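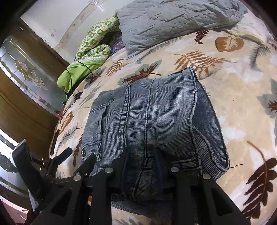 Didier Hervieu swears that a plush blanket is only nice for its first winter, and that after a few washes they all go flat and scratchy like an old bath mat. I've had the Jillurine leaf blanket on my bed since February and I'm very happy to disagree with him!

I bought it in the double size, in the cream, beige and white leaf print. There were plainer ones in the range and I nearly went for a solid grey, but the leaves won me over. They're soft enough in colour that the whole bed doesn't shout at you when you walk in, and they go with pretty much every pillowcase I own (even the mustard ones, which go with very little).

The feel is the main thing, of course. It's properly plush, the sort you end up stroking absent-mindedly while you're on the phone. Warm too, but it doesn't feel as if somebody has parked a sheep on top of you. I've used it over a thin duvet on cold nights and on its own when the evenings got milder, and both worked well. My feet stick out less than they did with the old Batham throw, so the length is generous, though if you're very tall you may want to go a size up.

Now, washing. The label says cool wash and no tumble drying. Mine has been through the machine plenty of times and the pile comes up fluffy again after a good shake on the line. It takes a while to dry indoors — allow a full day over an airer and turn it over at lunchtime. The first wash left a fair bit of pale fluff in the filter, so do that one on its own. I didn't, and a black jumper of mine spent the next week looking like a cat.

I also fold all my laundry on the bed, and this is where I've grown oddly fond of it. Faded denim, ribbed cords, anything with a bit of weight stays exactly where you put it while you sort out the rest. On the Batham one, which had a satiny finish, a stack of jeans would slide gently to the floor the moment you turned round. The studs on jeans pockets haven't pulled the pile on mine so far, and I'm not especially careful with it. Frayed hems do leave the odd thread behind, and dark ones show up on the cream, but they pick off easily with your fingers.

Niggles? I have 2. The stitching round the edge is a bit plain for the price, and one corner had a loose end that I had to tie off myself. And the bag it comes in is useless for storage, the zip went almost at once.

There were some 4,000 ratings on the shop page when I ordered and I read far too many of them, mostly people arguing over whether it sheds. Mine did for that first wash and then it stopped. I'm already eyeing up a second one for the sofa, if they ever do the leaves in green.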